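3.2 Keeping small parts in their place

Of all the habits we came across in our visits to small repair shops in Cinbridge, the one we grew fondest of was the fixed board. A shop that gives its parts a settled home seems, on the whole, a calmer place to work, and the people there were kind enough to let us stand about and ask why. Many told us that they had started with drawers and had slowly drifted away from them, finding that a drawer is easily shut and just as easily forgotten.

We received 211 replies to our questionnaire, and the longer ones were a pleasure to read. Owners in Slanina wrote at some length about reach, and about how tiring it is to stoop for the same part all morning. Those in Irkitz cared more for a firm backing, and a good many of them had put up a board of their own making (Figure 2).
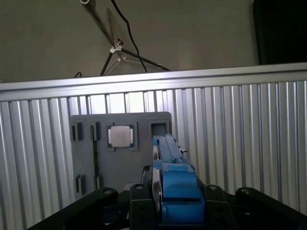 Figure 2. Grey fixture board against a vertically ribbed aluminium panel.

We return to the matter of backing in the next section, where the Irkitz replies are set out more fully.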